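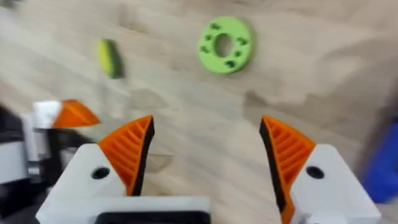
Orange fingertips, open wide over the tabletop.

I got to the Drerier Judo Club at ten to six in the morning, which is a time of day I normally only see from the wrong side, and Villads Hedegaard was already in his gi, sweeping the mats and whistling. He's the head coach. He's 55 and he threw me on my back before I'd finished my coffee (I did ask him to, in my defense).

"You landed flat," he told me, helping me up. "Good! Most reporters stick an arm out."

I'd come to talk about the trip to Trostholm in August, when the club is taking its first full adult team to the open tournament there. It's a big deal for a place that trains above a tire shop. The club has five on the team, from a teenage brown belt to Birger Wikström, a retired bus mechanic who started judo at an age when his friends were taking up fishing.

"My wife thought I meant judo on television," Birger said. He was taping his fingers on the bench while we talked, two at a time, very neatly. "She said fine, watch what you like. Then I came home with a rug burn on my forehead."

I asked him what he liked about it so much, and he thought about it for so long that I figured he'd forgotten me. "The gripping," he said. "The first few seconds. You get hold of the sleeve and you can feel if the other guy slept badly."

Villads is big on gripping too. A good half of the morning class was nothing but that: partners circling, grabbing a sleeve, losing it, grabbing again. No throws at all. I'd expected a lot more flying through the air, and I said so.

"Everybody wants the throw," he said. "I wanted it too. My old teacher over in Myklebust made us do sleeve grips for a whole winter, and I hated him for it until about March. Then I went to a competition and people just couldn't get their hands on me. I lost anyway, I was out of breath! But I lost later in the match."

The trip isn't cheap, of course. The bus alone is $1512, and the club covered a chunk of it with a throw-a-thon last spring, where people paid to watch the team do 200 throws each without a long break. Birger finished his. He says he couldn't lift a fork that night and ate his soup through a straw, and Villads says the straw part is a lie.

I wanted to know what would count as a good result in Trostholm. Villads made a face, the kind coaches make.

"I'd like us to win some matches, sure. There's a club from Zoltum that has beaten us every single time, and they're very nice about it, and I'm tired of how nice they are." He laughed and leaned the broom back in its corner. "Mostly I want them to attack. If you go out there and wait, you'll be sorry the whole bus ride home, and it's a long ride."

And Birger? "One ippon," he said. "One clean one. I don't mind if it's in the veterans' class against a man with a bad knee."

By then it was past seven and people were running off to work with their hair still wet, bags over their shoulders, yelling goodbye down the stairs. Villads asked if I wanted to try one more fall before I left. I did two. My hip is still purple, and I've signed up for the beginners' class.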